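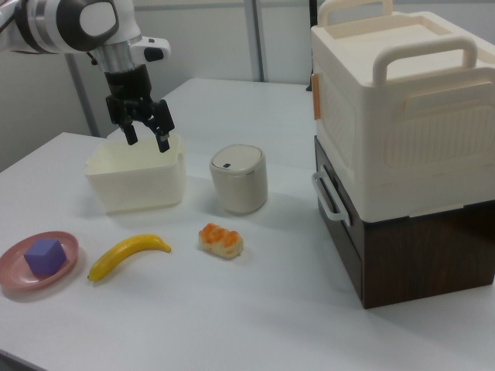
A translucent plastic bin on a white tabletop.

Damián Figueroa is halfway through a cheese toastie when I find him in the bar at Custen, and he waves me over with the crust. He's hosting Trelano again this February, the comedy and quiz night that sold out both of its last dates, and he's already losing his voice.

"I shouted at a hen party for two hours on Saturday," he says. "Lovely women. Absolutely no idea what the capital of Peru was."

If you've never been, Trelano is a pub quiz with the brakes off. Teams of up to 4 get a song, a dare and a very silly hat, and there's a lip sync round that I still haven't recovered from (I was a backing singer, badly). Damián started it in the upstairs room at Lorari, where the ceiling was so low he did the whole thing sitting down.

"People thought it was a style choice," he says. "I just kept hitting my head on the beam!"

The new run has a live band, Vashisht, who learn requests on the spot. I asked what happens when they don't know one. "They play the one they do know, and everyone sings the wrong words over it. It's my favourite bit of the night."

He won't tell me what the final round is - I tried twice, and I bought the second drink - but he does say to wear flat shoes.

Does he still get nervous? "Every time. I stand in the corridor and eat mints."

Trelano is at Custen for two nights this month. Doors are at seven, and the hats are included in your ticket.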